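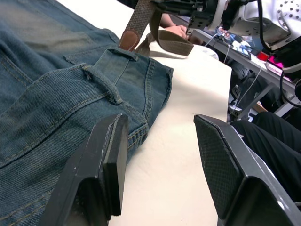
Item 4, jeans and strap on the sorting table. See comments under Section B.

GARMENT CHECK AND TABLE INSPECTION
Dotine Clothing Repair and Resale, back room
Date: Mon 24 December
Checked by: Ynyr Price
Previous full check: June
Garments checked: 7
Passed: 4
Held for repair: 2
Rejected: 1

Marks used on this sheet: OK, FIX, HOLD, N/A. Anything marked FIX or HOLD needs a comment.

SECTION A. TABLE AND WORK AREA

A1. Table top clean, no grit, oil or ink — OK
Wiped before the first garment. White tops show dirt early, so please keep using the white tables for denim and put the dark ones out front.

A2. No loose pins, needles or blades on the surface — OK
Two pins picked up from the floor by the steamer. Both went in the sharps tin. Pin count in the Hellström box now matches the card on the lid.

A3. Table edges smooth, nothing to snag fabric — OK

A4. Lighting good enough to see stitching — FIX
The lamp at the far end flickers when the steamer is on. I moved over to the window side for the dark garments. Lamp needs a new tube or its own outlet.

A5. Walkway clear — OK
Zovent cartons moved back against the wall. They had crept out again.

A6. Steamer cord and plug — OK
No cracks. Cord was under the stool leg when I came in. Run it behind the stool.

A7. Iron off and on its stand when not in use — OK

SECTION B. ITEM 4, BLUE DENIM JEANS WITH STRAP

B1. Fabric, front and back — OK
Faded along the folds. That is ordinary wear and does not need a note on the tag. No holes or thin spots that would go through in the wash.

B2. Topstitching — OK
Yellow thread, double rows on the seams. Pulled each seam by hand, side to side and then lengthwise. Nothing gave.

B3. Belt loops — HOLD
Loop edges are fuzzy and frayed, though still stitched down at both ends. The fray has not reached the stitching. I would put a few bar tacks on the worst one before these go out. A loop that lets go can drop the belt on one side, and people tend to haul their jeans up by the loops.

B4. Waistband — OK
Seam is thick where the layers meet, as it should be. Fold it back and feel along the inside for a broken needle tip. Done, nothing found.

B5. Strap webbing — OK
Olive-brown, braided. Run it through the fingers in both directions and look for pulled strands. One fuzzy patch, no broken strands. Do not trim fuzz on a braid with scissors.

B6. Leather tab — OK
Brown leather, darker stitching around the border. Bent it a few times and it did not crack. Stitching holds. Leave it dry, no oil. The last tab we oiled marked a shirt.

B7. Buttons for the strap — HOLD
Check these again after the loops are done. One of the inside buttons turns on its thread. Resew with the heavy Gistia thread, the same as for coat buttons.

B8. Pockets emptied — OK
One bus ticket, thrown out.

B9. Care label present and readable — FIX
Label is there but washed out. Write a new tag by hand: wash cold, inside out, take the strap off first.

Result for item 4: held for repair. Goes on the rail with a yellow tag, strap kept with the jeans in a clear bag. Please don't hang the jeans by the strap.

SECTION C. OTHER ITEMS

Item 1, gray wool skirt — OK. Hem straight, zipper runs.
Item 2, work shirt — OK. Spare button sewn inside.
Item 3, child's raincoat — REJECTED. Drawstring at the neck. We do not sell children's coats with neck cords, and this one is sewn into the hood so it can't be pulled out cleanly. Cut up for patches.
Item 5, corduroy pants — HOLD. Zipper stop missing, so the slider comes off at the top. Quick job.
Item 6, cotton apron — OK. Ties washed and pressed.
Item 7, black vest — OK. Back buckle has a sharp corner, filed down and checked again with a scrap of stocking. No snag.

SECTION D. STORAGE

D1. Rail stable when fully loaded — OK
D2. Repair bags closed and tagged — FIX
Two bags had no tag. I matched them from the book, but it took most of the morning. Tag goes on before the bag leaves the table.
D3. Clean and unchecked clothing kept apart — OK
D4. Moth traps in date — FIX
Both are past date. Order more with the next thread order.

OPEN ACTIONS

Lamp at far end, tube or separate outlet — open
Item 4, bar tack the loop, resew inside button, new care tag — open
Item 5, fit new zipper stop — open
Moth traps — to order
Untagged bags — closed, both tagged today

Recheck items 4 and 5 when the repairs are back and write the result on this same sheet. No need to start a new one.

Signed: Ynyr Price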